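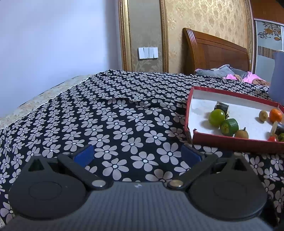 A bed is the best sorting table most of us own. It is large, it is at a reasonable height, and it comes with a deadline, because sooner or later you will want to lie down on it. I have sorted drawers on the floor (knees), on the kitchen table (crumbs) and on an ironing board (never again), and I keep coming back to the bed. Mine wears a black bedspread with rows of pale daisies, and what I use on top of it is a shallow tray, red walls, white inside. The tray is the whole method. Everything below is detail.

What the tray is for

Small things disappear on a patterned bedspread. Put a shirt button down among a few rows of pale flowers and it becomes a flower. The tray gives you a pale floor to see dark things against and a wall to stop round things leaving. A baking tray will do, or the lid of a shoebox if you don't breathe near it. Avoid anything deep. In a deep box you can't see the bottom, and a box whose bottom you can't see is a drawer, and you already have one of those.

Before you start

Make the bed. I know. But a lumpy quilt under the spread means the tray tips, and you will spend the afternoon hunting a watch battery through the bedding. Pull the spread up, smooth it with your forearm, and put up with the wrinkles that are left. They are only a problem directly under the tray, so press that patch flat with both hands.

If the spread is a good one, lay an old pillowcase over the part you plan to tip things onto. Drawers contain grit. I don't know where it comes from, and mine contained enough in March to pot a small cactus.

You will also want:

A damp cloth for the empty drawer
2 envelopes
A bag for trash, with its mouth folded open so it stands up by itself
A pen that works, which you may have to find in the drawer

Step one: tip out a little

Take the drawer out completely if it comes out. Set it on a chair beside the bed and move things over by the handful. The people on television who upend the lot have a crew to help them pick it up.

Put one handful in the tray. That is your unit of work. When the tray is empty, you get another handful. When the tray isn't empty, you don't, however interesting that thing at the back of the drawer looks.

Step two: sort onto the bed, out of the tray

Use the bedspread for the piles. I keep mine in the same order every time so that I don't have to think:

Nearest the pillows, things that stay in this drawer.
In the middle, things that live in another room and have wandered.
Toward the foot, things I can't identify.
Over the side, into the bag, trash.

Don't make a pile called "miscellaneous." The drawer was called that.

Keep the piles away from the edge. Where a bedspread starts to drape it has opinions about gravity, and anything with wheels or a curve to it will go over and under the bed, where it will join its relatives.

Step three: the envelopes

Tiny things go in the envelopes. One is for buttons, including the spare ones in their own little plastic bags, and one is for screws and whatever else fell off something. Write on them before you fill them. Writing on an envelope full of screws is like signing your name on a hedgehog.

Step four: the pile at the foot

Pick up each unidentified thing once. If it is a key, try it in every lock you have, today, while you are annoyed. If it is a cable, look for the device. If it is a piece of plastic with a clip on it, you will be tempted to keep it, and you may, on the condition that it goes in the screw envelope and not back in the drawer.

My own rule is that mystery objects get until 24th June and then they go. It is a perfectly arbitrary date. I picked it once and it has been very restful having it.

Step five: put it back

Wipe the drawer and let it dry. Then put the keepers back with the flat things at the bottom and the things you reach for at the front. If the drawer rattles when you close it, a folded dish towel underneath does the job of the fancy liner.

Walk the middle pile to its other rooms in one trip, using the tray to carry it. Empty the tray when you arrive. A tray left on a hallway shelf with things in it will still be there next year, with more things in it.

Last, shake the pillowcase outside, run your hand over the bedspread for strays, and check inside the folds - a paper clip found at bedtime is a sharp sort of reminder.

How long it takes

One drawer, one afternoon, if you don't read the old letters. If you do read the old letters, leave the tray where it is and sleep on the couch.

Lev Harasym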